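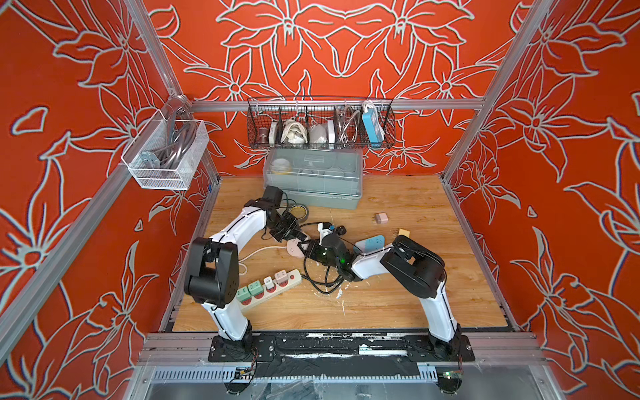
Ditte Fogh

Jul 26, 2024

Plug day again at Plollow, and I have to say I've gotten very fond of this messy little table! We're up to 153 demonstrations for the cable task, and every one goes into the pile the model learns from.

Mulugeta moves things between takes, which is slow – but I'd much rather have a muddle than the same neat layout 100 times over.

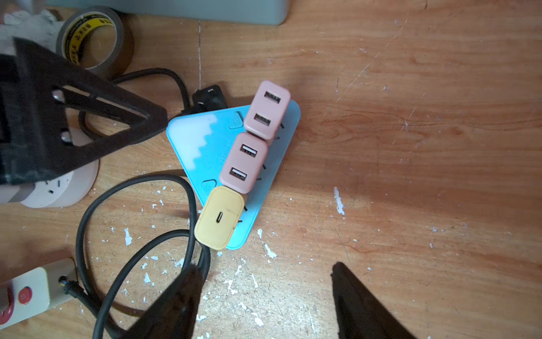
Pink, pink, mustard, on the blue strip.

Next I want more takes with the chargers in a different order, so wish us patience, friends.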